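The Small Box That Saved My Workbench

For years my spare screws lived in jam jars, and I defended those jars to anyone who would listen. Then Chantal Tremblay, who repairs clocks and radios in Menport, talked me into a divided plastic box with a hinged lid, and I haven't bought a jar of jam for the wrong reasons again!

What I love most is the lid. Fold it all the way back and you have a shallow tray right behind the compartments, perfect for the odds and ends you're still deciding about. Chantal works over a white board whenever she sorts (a dropped washer shows up right away), and she picks translucent plastic every time so she can check what's inside before she opens anything.
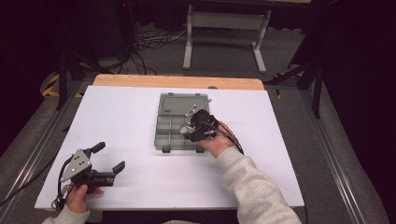

Filling it

Start with the pieces you reach for daily and give them the compartment on your stronger side. I keep 2 sizes of wood screw there and let the picture hooks fight it out next door. My last big sort came to 188 pieces, mostly from a dresser I took apart in October, and it was done before my coffee got cold. Press the latches until they click, then give the box a gentle tilt over the board before you carry it anywhere.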